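Chapter 2
Squeegee Pressure and Ink Colour

Most shops will tell you that harder pressure gives a stronger print. Marloes Van Hecke tested the claim over 1000 pulls at Stotberg and found little to support it - the ink simply went deeper into the cloth and the colour dulled.

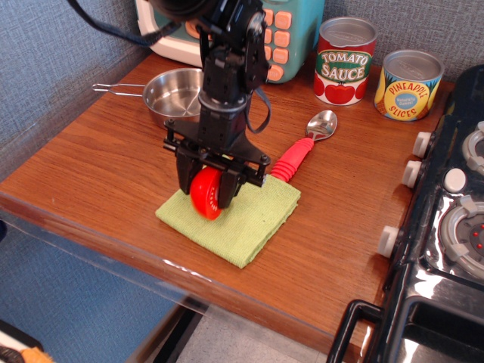

2.1 Durometer claims

Treat supplier charts with caution. Few say which mesh was used, and fewer still mention the angle of the blade.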